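Hamholm Round Metal Bucket, Black

Small open-top bucket for bench and tabletop use. Black metal body, matte black interior, two wire handle loops fixed to the outside of the rim on opposite sides. Supplied without a lid.

The Hamholm is sold for holding small dry parts: foam pieces, counters, pegs, offcuts. The flat floor lets loose items spread out where they can be seen from above, and the dark finish gives good contrast against light or brightly coloured contents. It is not a food container and is not rated for liquids. The base seam is folded, not sealed.

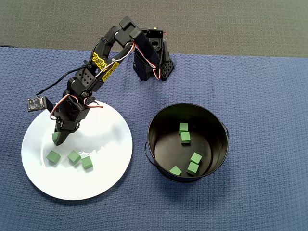

Sorting and Counting Accessories

Foam cubes (green) are listed separately under Trosier and are sold in bags of 100. They are closed-cell foam, light enough to be dropped into the bucket without marking the coating. Colour may vary slightly between production runs - order the full quantity at one time where an exact match matters.

A plain white plate with a smooth surface works well as the second station in a transfer layout. Any flat plate will do, provided the rim is low. We recommend a textured cloth under both items. On bare laminate the bucket can slide when knocked, and the cloth also takes most of the noise out of repeated handling.

Handles

The two loops are for lifting and carrying at low loads. Do not hang the bucket from one loop. If a loop is bent outward it can be pressed back by hand, but repeated bending will fatigue the wire.

Care

Wipe with a damp cloth and dry straight away. Do not soak. Abrasive pads will polish the matte finish and leave grey patches that cannot be removed. Scratches through to bare metal should be touched up with black enamel.

Ordering

Sold singly or in cartons of 5. Cartons ship from the Villanueva warehouse, usually within some 2 working days. The earlier Skevamis bucket has been discontinued and its lids do not fit this model. The next carton delivery is expected in February.

Trade and school accounts: contact Mavis Begay through the enquiry form, quoting the product name and colour.

Page updated Monday, January 8, 2024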